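Packing the everyday bag (finally!)
October 2, 2024

I have a new favorite chore and it is repacking my bag. I know how that sounds. But I did it last night on the kitchen counter with the radio on and had the best time, so you're getting a whole post.

The bag is the plain black one I've carried since last December. I looked at the fancy Cladik organizer with the elastic loops on every side, and it's a lovely thing, but I kept coming back to this one. It's soft, it squashes under a train seat, and it has a narrow pocket inside that I completely ignored for months. I just threw pens into the bottom and dug for them like everybody else. Now the pocket is for things that stand up, and that's the only rule. My pink highlighter lives there, cap up, and I can grab it without looking!

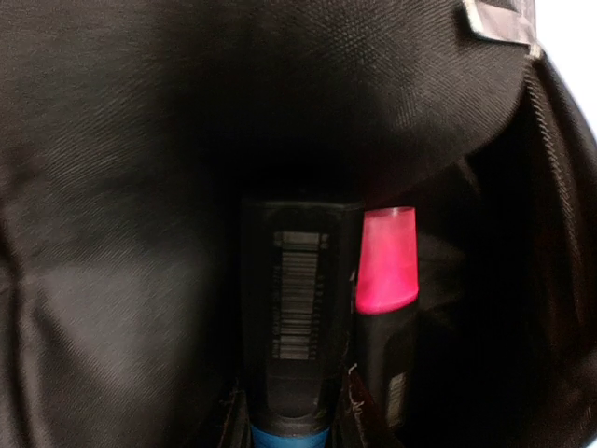

I'm working through the Musora workbook this fall (570 pages, and I've loved nearly all of them), so the highlighter gets used every single day. Pink for words I want to keep. I tried yellow for a while and it disappeared under my desk lamp. I also had a phase with four colors and a key taped inside the cover, and I never once remembered what green meant.

Everything else is still up for debate. Keys go in last so they end up on top. The little Swati notebook rides flat against the back, and I'm trying to keep receipts out altogether - wish me luck with that one. I used to carry a water bottle in there too, but now I carry it in my hand and the bag is so much nicer on my shoulder.
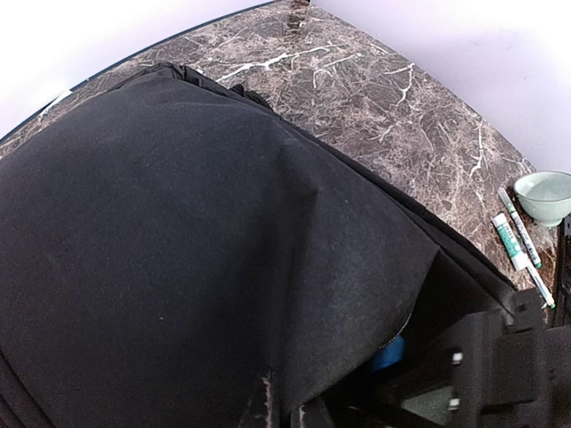 The other half of the job is lint. Black fabric grabs every speck in the house, and I've made my peace with going over it again and again. A damp rubber glove works better for me than any roller, especially in the folds - drag it one way only and the fuzz comes off in little rolls, so satisfying. For loose threads I use nail scissors and never, ever pull. I learned that on a Huver tote I loved very much.

Next up is the winter coat pockets. I found 2 lip balms in one of them already and I haven't even started.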